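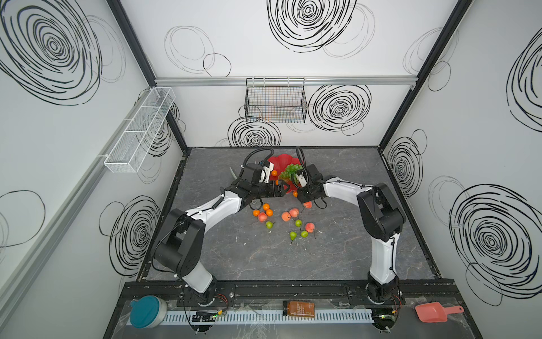 *Last changed: November*

# Plostormont visitor costs

Daily trip prices for Plostormont and eight nearby towns, nine in all. Limel collected the prices from hotel, bus and restaurant listings. The table has 2439 rows, one per listing, in U.S. dollars.

## Columns

- `town` – name as on the Matar bus map
- `type` – room, meal, ride or ticket
- `price` – per person, tax included
- `season` – high or low

Room prices assume two people sharing. Casino and bar spending is left out. Of the rows, 1294 are rooms, so don't average the whole table – average each type first. 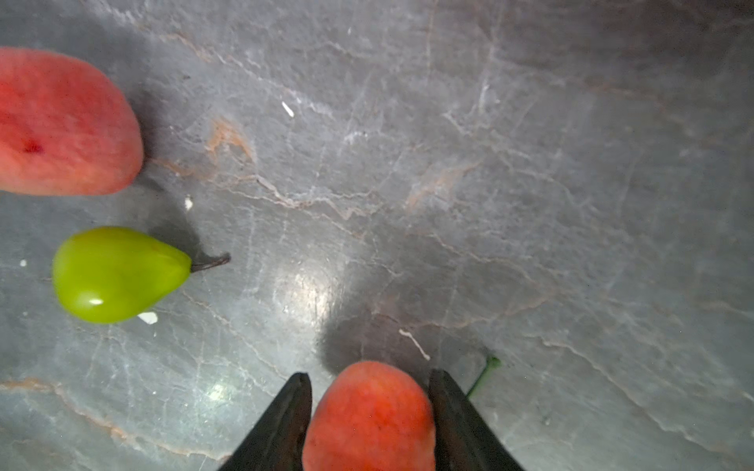
*Peach and green pear on a gray marble surface.*

## Known gaps

Timano has no low-season ride prices. Ferry fares were entered by hand by Rima Shboul and checked by Fouad Ghanem. Roughly 8 percent of meal rows have no season; they are kept with the field blank.
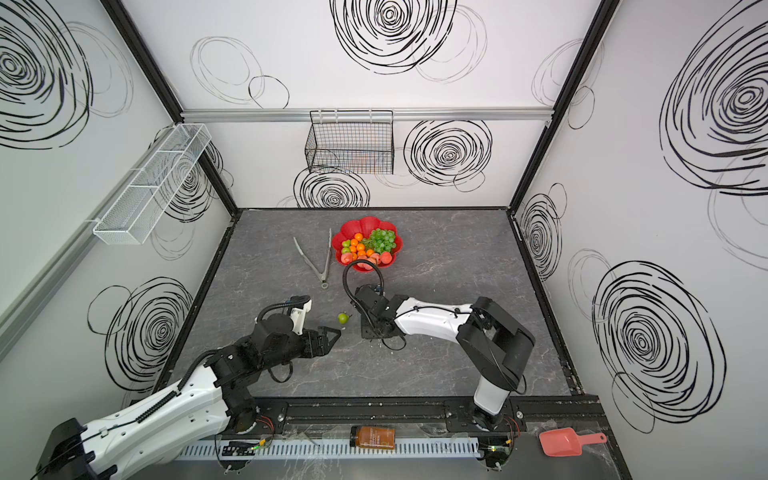
**Can I compare these prices with last year's file?**
Only for rooms and rides. Meals were grouped differently then, and tickets weren't collected.

Send corrections to Akinyi Nyanda, with the row number and a link to the listing.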